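Sun 1 January

Gripper comparison, Tronix hand tool against the old Koech one. Kitchen tasks only, steel vessels first because those are the ones that gave us trouble in October.

Set up before lunch. Both tools have the same firmware and log to the same laptop. I zeroed the finger opening on each with the gauge block and then did it again on the Koech, which had drifted by the time I'd found a pen. Rhea Tan wants the drift written down every time, so: 3 counts at start, 11 after an hour. Tronix stayed at 0 or 1.

Main thing today was rim grasps. One finger inside the wall, one outside, close, tilt, hold, put back. The Tronix linkage keeps the tips close to parallel all the way in and I like it much better for this. On the Koech the tips toe in at the last bit and the steel wants to skate off towards the palm. 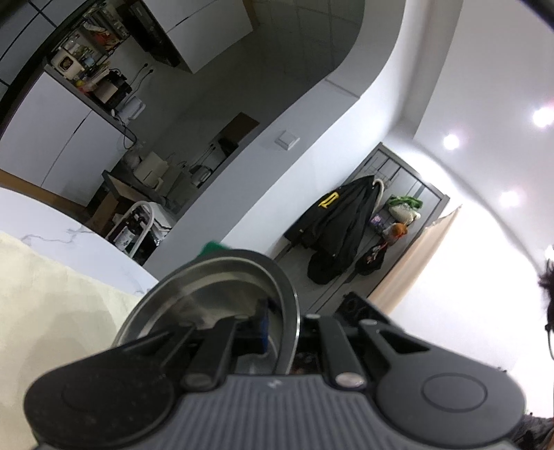
Camera exposure is still on auto and it shouldn't be. Anything bright off to one side pulls the whole picture about, and shiny steel makes it worse. Tried locking it at 154 on the driver's scale, which was fine facing the cupboards and too dark for the fingertips. Left it on auto for now. Ask Flonddale whether the newer lens mount lets us fit a polariser — the drawing they sent doesn't show a thread.

Log has 2,438 samples for the Tronix run and 516 for the Koech before it dropped off USB. Same fault as before, same cable. Cable is now in the bin. I'd wanted up to 3,000 from each so the Koech half needs doing again from scratch.

Trigger feel: Tronix is stiff at the start of the pull and my hand was sore by mid-afternoon. A softer spring might do it. There are a couple in the Ostside drawer but I don't know the rates.

To do
Redo Koech run with a new cable
Measure trigger force on both
Same rim grasps with fresh fingertip pads
Send Rhea the drift numbers
Check whether the timestamps on the second file are an hour out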